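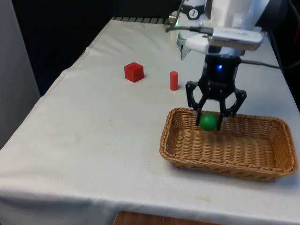 Wednesday night, open day at Clusum

Home, fed, shoes off, and my head is still buzzing, so I'm writing this down before I lose half of it.

I nearly didn't go. February has been one long gray smear and the idea of two buses out to Pisbridge after work was not calling to me. But I'd put my name on the list weeks ago and I would have been annoyed with myself. So I ate a banana at the stop and went, and I'm so glad I did!

Clusum is in the old Koutsoukos building, past the tire place. I must have gone by it a hundred times thinking it was storage. Inside it's all long corridors and doors with paper signs taped to them, and it smells like a school. They had coffee in those big push-top flasks and a plate of lemon cookies that was down to crumbs when I got there. We were split into two groups. Mine did the arm first and the office talk second, and I think we got the better deal.

The arm! I've seen plenty of them in videos, welding cars and so on, huge orange things behind fences. I wasn't ready for one that works at a table with a cloth on it, like somebody was about to serve lunch. It's mostly white, with rounded joints, and then this spidery black gripper on the end with a little blue light on it. There was a red cube, a red cylinder and a green ball, and a wicker basket. That's the whole kit. My grandmother kept rolls in a basket just like it.

The job was to pick up the ball and put it in the basket. I know how that sounds. I was standing there with my coat over my arm thinking, okay, a toddler does this. And then it started moving and I completely forgot to be superior about it. It goes down so slowly. The fingers open wider than you expect, and they come in on both sides of the ball, and there's this tiny wait — I was holding my breath, and so was the woman next to me, I could hear her let it out. Then up, across, down, open, and the ball was sitting in the back corner of the basket and the fingers were hanging there on either side of it. People clapped. For a ball in a basket! I clapped too.

The man running it told us they do 50 tries in a row before they change anything, and write every one of them down. The ball is harder than the cube, he said, because a cube stays where you leave it. If one finger touches the ball first, off it goes. I'd never have thought of that, and now I can't stop thinking about it. I tried picking up a tangerine with two spoons when I got home and chased it right off the counter.

Things I asked, so I remember the answers. Does it know what a ball is? Not in the way I meant, he said, but it can tell the ball from the other shapes, and that's enough for the job. What if you move the basket? It should cope, within reason. Does he get bored? He laughed and said the first week, yes, and after that he started having favorites. He likes the cylinder. I'm for the ball.

What I didn't expect was how much there is to like in the small stuff. The way the whole arm folds itself up a little before it swings. The cable that trails off to the side and has to go along with everything, poor thing. I stood there for almost 40 minutes and would have stayed longer if they hadn't moved us on.

The office talk was about Cotaver, the project all of this belongs to. A lot of slides. As far as I followed it, they want arms that can tidy up and sort ordinary things in ordinary rooms, for people who can't bend or reach so well anymore. I thought of Mom and her pill bottles and the can opener war. It's years off, they were very plain about that, and I liked them for it. Somebody in the back row wanted to know what it would cost and they said they had no idea yet. Fine by me.

I picked up a leaflet and a pen. The pen doesn't write.

Missed the early bus back by a hair and sat in the shelter with my hands up my sleeves, watching my own fingers open and close. Try it slowly sometime. There's so much going on in there, the thumb especially. I must have looked very odd.

There's another open day in the spring and they might let visitors set the objects out themselves. I'm going to put my name down tomorrow, and see if Mom wants to come, if it's not too much walking for her. There was a ramp at the side door, I checked.

Need to call the dentist. Need more tangerines.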